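FOR IMMEDIATE RELEASE

4/19/23

Irnetti Distilling opens its Tiltton tasting house and brings out its first rye

TILTTON — Irnetti Distilling is very happy to announce that its new tasting house in Tiltton is open to visitors, and that the first bottles of Irnetti Alva Rye are now on the shelf there. It has been a long road from the old feed store on the mill side of town to a working still and a proper bar, and everyone at the distillery would like to thank the neighbors who put up with the delivery trucks, the drilling and one very long winter of plastic sheeting over the front door.

Alva Rye takes its name from the creek that runs behind the building. The whiskey is made from 100 percent rye grain, all of it grown on farms in the Pukberg valley, and it is cooked, fermented, distilled, aged and bottled under the one roof. It is bottled at 92 proof, a strength the distilling team settled on after a good deal of friendly arguing. A little lower and the spice went quiet. A little higher and guests who do not drink whiskey very often tended to reach for the water pitcher before they had really tasted anything.

As for the flavor, the distillery would describe it as a rye for people who like rye. There is black pepper and toasted bread right up front, then some orange peel and a bit of baked apple, and a dry finish that hangs around for a while. It is good neat and it stands up well in a Manhattan. Several of the early tasters preferred it over one large cube of ice, and the tasting house keeps large cubes on hand for just that reason.

The first release is a small one. A total of 68 barrels went into the warehouse in the first season of production, and only part of that stock has been judged ready. The remaining barrels will stay where they are until they taste the way they should, and the distillery would ask its friends for a little patience on that front. Whiskey takes its own time, and the summers in Tiltton are milder than in some of the better known whiskey towns, so things move along a bit more slowly in the wood.

Visitors will find the tasting house on the ground floor, with the still visible through the big window behind the bar. A standard tasting includes the rye, the unaged white rye that comes straight off the still, a dry gin made with Pukberg juniper, and a coffee liqueur that started as a holiday gift for the staff and has since become the thing people ask for by name. Each pour is small and there is no hurry. Guests are welcome to sit for as long as they like, and there is cider and ginger beer for anyone who is driving or simply not drinking that day.

Tours leave from the front counter and last nearly an hour. They start at the grain bins, go through the mash room and the still room, and end up in the barrel warehouse, which smells wonderful at any time of year — vanilla, damp oak and a touch of something like banana bread. Closed-toe shoes are a must, and the still room does get warm, so please dress in layers. Tour groups are kept small so that everybody can hear and ask questions, and booking ahead is a good idea. Walk-in guests will be added to a tour whenever there is space.

The distillery has also tried hard to keep the rye within reach. There are plenty of beautiful whiskeys in the world that cost as much as a weekend away, and the people at Irnetti enjoy those too when somebody else is buying. Alva Rye was always meant to be opened, shared and replaced when it runs out. Purchases are limited to 2 bottles per guest during the first release so that as many people as possible can take some home.

Out-of-town customers can place orders through the Irnetti website wherever state law allows spirits to be shipped. Somebody 21 or older must be home to sign for the delivery, and orders go out at the start of each week. Pickup at the front counter is available as well, and orders held there will be kept for two weeks.

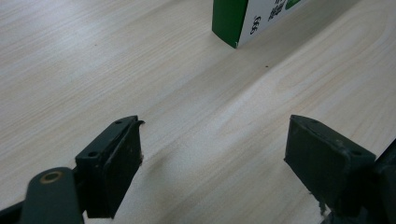
Light wood grain on a tabletop, with a cardboard box standing upright.

Looking ahead, Irnetti Distilling plans to hold its first Grain Supper in August, when the rye harvest in the Pukberg valley is in and the farmers have an evening to themselves at last. There will be long tables in the yard, food from kitchens around Tiltton, and a pour from a single barrel chosen for the night. Tickets will be sold at the tasting house first and then online, and details will be sent to the mailing list as soon as the menu is settled. The menu is still being discussed with a great deal of feeling, particularly on the subject of pie.

Bars, restaurants and shops that would like to carry Alva Rye are invited to get in touch with the sales desk. Supply will be limited for the time being, and the distillery would much sooner give each account a steady small order than make big promises and come up short. Sample visits can be arranged on most mornings before the tasting house opens to the public.

About Irnetti Distilling

Irnetti Distilling is an independent maker of rye whiskey, gin and liqueur based in Tiltton. The company buys its rye from growers in the Pukberg valley and returns the spent grain to local farms as cattle feed. The tasting house is open to guests 21 and older. Please enjoy Irnetti spirits responsibly.

Media contact

Press desk, Irnetti Distilling, Tiltton. Bottle photos, label art and tasting notes are available on request, and writers who would like to visit the still room are warmly encouraged to call ahead and come by.

###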